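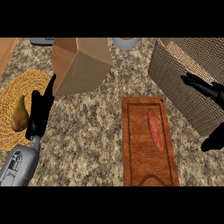
Notebook, sim kitchen, September

Started 10.15, with Ronja on the left arm and me on the right.

Finally a morning where the counter scene loads first time! Salvador rebuilt the Elberg kitchen overnight with the new objects in it, and I have to say it's a lovely thing to drive in. The pear especially. I spent far too long just nudging it with a fingertip to see it roll off its side and settle again on the placemat. The contact feels so much better than it did before the Gamage patch, when fruit used to skate about like it was on ice.

Two-person control again: one operator per arm, both on hand controllers, both watching the same overhead view. I was against this at first (I wanted one person on both arms), but for the clearing-up task it's great. You talk to each other and the talking makes you slow down at the right moments. Ronja says "coming in" before she goes over the mat, and I keep my gripper still until she says "clear".

Task text for today's set: put the pear in the bowl, push the big cardboard box back, leave the slice on the board.

Notes as we went along:

Pear. Come at it from the right with the fingers wide open, then slide across. If you come straight down on the fat end it squirts out. Ronja found that turning the wrist so the fingers sit either side of the neck gives a much steadier lift, though you then have to turn it back over the bowl and that's slow. Try both, keep both in the set. I'd like the policy to see more than one way of doing it.

Big box. My job, and harder than it looks. You can't get the gripper round it, so it's all pushing with the side of the fingers. Push too high and it tips, push too low and it swings round its corner and comes back at you. Best runs were the ones where I touched the front face first, waited a beat, then leaned in gently. That little wait shows up beautifully in the force trace.

The slice. Nobody is meant to touch it. I clipped it twice while backing away from the box, and both runs are marked as bad. Salvador wants them kept in a separate folder anyway for the failure work. Fine by me.

Smaller paper box is in Ronja's way on the route to the bowl. She went over the top every time. Asked Salvador whether it can be moved about between resets so that going round it is sometimes the shorter way. He says easy, one line in the Evby config.

Totals at lunch: 90 good runs, which is our best morning yet. The Sisteveck people asked for 1,000 by the end of the month and I now think we'll get there with days to spare. A good run takes roughly 40 seconds once your hands have warmed up.

Afternoon. Swapped sides. I am hopeless on the left arm! The silver forearm fills up so much of the bottom corner of the view that I kept losing track of where my elbow was. Ronja suggested looking only at the fingertips and letting the rest sort itself out, and within 6 runs I'd stopped fighting it.

To do:
Ask Salvador for the random paper box positions.
Controller trigger on the right is sticky again, clean or swap.
Train a first small policy on what we have, 3 seeds, leave it going overnight. Can't wait to see what it does with the pear.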